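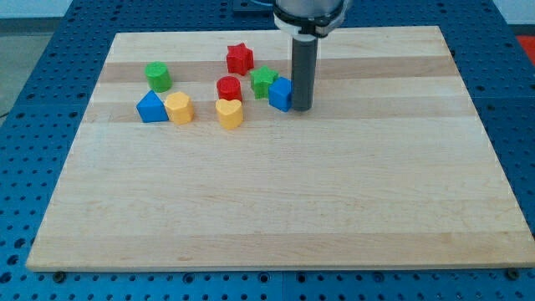 Shape blocks on the maple board, with the Lita arm just beside the blue cube

Print this page | E-mail this page

Lita Sorting Board Kit, for clubs and classrooms

I put this kit together for our own after-school club, and then other coaches kept asking me where they could get one, so now I sell it! The board is made of light and darker strips, and it bolts down to any table with a hole grid (we use the blue ones at Skamberg). The blocks are the toddler kind, and the kids love them. Stars, hearts, a hexagon, a cylinder or two... a round one rolls if you bump it, and a star is a pain to grab until you think hard about which way to come at it.

Our beginners start with one job: bring the tool straight down next to a block without knocking anything over. It took Duván Rengifo's team around 20 tries on their first day, and they cheered like they'd won the state finals. After that we move on to sorting by color, then by shape, and by October most teams are writing their own routines.

You get the board, the blocks, the bolts and my lesson sheets (3 of them, with answers for the coach). The arm is not included. If yours is a Marulanda, ask me for the longer bolts when you order, no extra charge.

Price is $200 for the kit, or $400 with the spare board and a second set of blocks. Questions about school orders go to Consolacion Macaraeg, and she's quick!

Wajid Durrani
Page updated 3/20/23

Print this page | E-mail this page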